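4 min read

On Wednesday I went to the open day of Fledgate, the company that makes small wooden storage for kitchens. The factory stands at Kurkovside, 14 minutes by bus from the railroad station and then a short walk along the canal. I had written to them in May to ask if visitors may come without an appointment, and they answered that on open days everyone may come.

At the gate we received a paper badge and a pair of ear plugs. Our group went first to the wood store, where the boards wait until they are dry enough. The store holds wood for 3,000 pieces, and it smells very good, a little like a pencil box. After this we saw the cutting room. It was loud, and I did not understand everything the guide explained about the saw blades, but I understood that the drawer fronts are cut from one board when possible, so the grain continues from one drawer to the next.

The sanding is still done partly by hand. One worker let us touch a drawer side before and after, and the difference was bigger than I expected. They make 335 organizers in a week when all the benches are occupied. The model which sells best is called Venter, and the larger one is Prurolholm. I asked about the names and received only a smile. 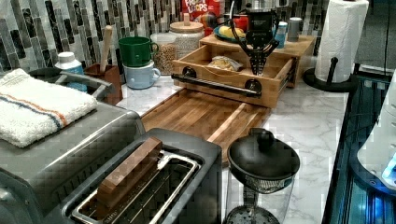
My own interest was the showroom kitchens, because at home I have a short counter and too many things on it. I have seen many showrooms where a kitchen holds only one lemon and a book, and I can learn nothing from them. I prefer a counter with a jar of grains or cereal, mugs put one on the other and a spoon in its wooden holder, as people really live. The organizer stands on the marble with its drawer pulled out, and a plastic bag of food lies inside with space left over. The shelf on top carries a plate, so the surface is not lost when you add a drawer under it. I liked also the long black handle, which you can take with the whole hand.

I had brought the measurements of my counter on a piece of paper. It is 600 millimeters deep, and the lady at the desk told me that this is enough for both models, if the electric socket is not directly behind. Mine is directly behind, a little to the left. She suggested that I turn the organizer to the side wall, and I will try this first with a cardboard box.

Coffee and a dry but pleasant cake were served in the canteen. There is a small shop with second-quality pieces, where the fault is usually a dark knot or a scratch under the base. I bought one drawer without its frame, for keeping tea bags. The shop accepts only cards. The last bus to the station leaves soon after the doors close, so it is better not to stay too long at the cake.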